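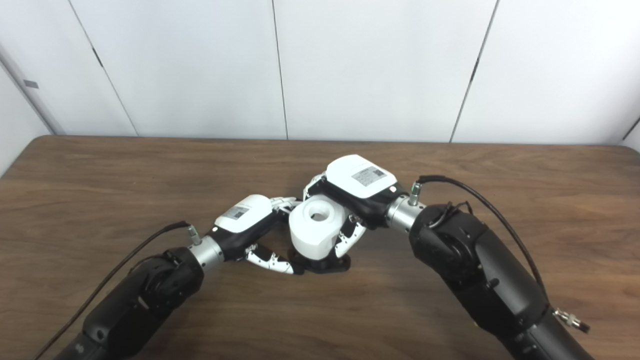 Ticket 1049
Product: Pace recipe scaler
Site: Moltdale bakery, Restlow kitchen
Opened by: Davoud Mirzaei
Status: Resolved

Reported problem
Cinnamon loaf dough comes out slack and sticky when the batch is scaled up in Pace. The single-loaf recipe prints correctly. Started in October, after the recipe was re-entered from the old binder.

09:10
Asked for both printouts, single and scaled. The single loaf lists milk by weight. The scaled sheet gives milk at 80% of flour weight, well above the binder version. Flour, sugar, yeast and salt all match the binder.

09:45
Checked the kitchen scale with a reference weight. Reading is correct. Scale ruled out.

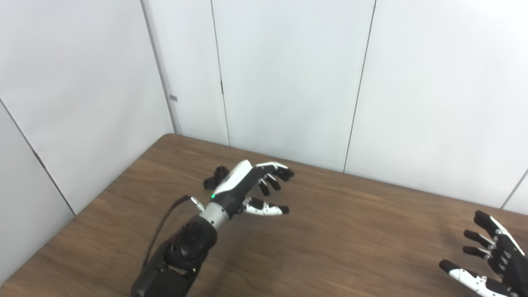

10:20
Opened the recipe in edit view. Milk is entered twice: once in the main dough and once in the starter paste, with the paste line set to "hidden on single". At batch size 1 the hidden line is skipped. At 5 and up it is added to the dough total.

10:40
Removed the duplicate line and saved as a new version. Test sheet for one loaf now shows 577 g flour with the milk at the binder amount. The scaled sheet keeps the same ratio.

13:30
Davoud mixed a full batch from the new sheet. Dough cleared the bowl – no extra flour added. Baked at the usual setting and the crumb was normal.

Follow-up
The Zistarholm rye was entered the same way and has a hidden line too. Do not scale it until it has been edited. Old printed sheets for the cinnamon loaf should be thrown out, including the one taped inside the flour cupboard.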